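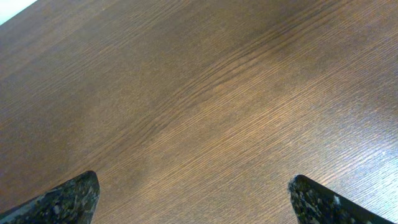 Table tennis is the game we turn to this week, and I hope those of you who did badminton with me in November will find that a good deal of it carries over. We shall be at the Brevville hall again, sharing the tables with the Vistton group, so please do come in quietly if they are still finishing a match. Before we get to rules, a word on surfaces, as I was asked about it last time and gave rather a hurried answer. A playing table has a dull, even finish, and the ball comes up off it much the same wherever it lands. A varnished wooden top with a shine on it, where the grain goes pale in the light, is lovely to look at but hard on the eyes when you are trying to follow a small white ball, and I would ask you not to judge your serve by what it does on the dining table at home.

Serving

The ball rests on your open palm, you throw it up at least 16 cm, and you strike it as it comes down, so that it bounces once on your side and then once on the other. In doubles it must go from your right-hand half to your opponents' right-hand half. Beginners nearly always throw too low – I did for years – so do ten slow ones before you try anything clever.
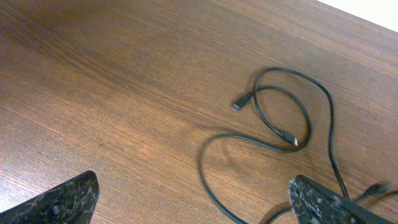

Keep the free hand out of the way once the ball has left it, too, as your opponent must be able to see the ball the whole time.

Scoring

A game goes to 11 points, and you must be two clear. Each player serves twice, then it changes over, until you reach 10–10, when you serve once each in turn. We shall play best of five in class.

For practice at home, the Núñez drill is still my favourite: forehand to forehand, corner to corner, counting aloud. The best pair last year reached 164 without a miss, and the Istden juniors have since managed more than 200, so there is something to aim at! Please write your own best in your notebook and bring it along.

Last updated: 9th December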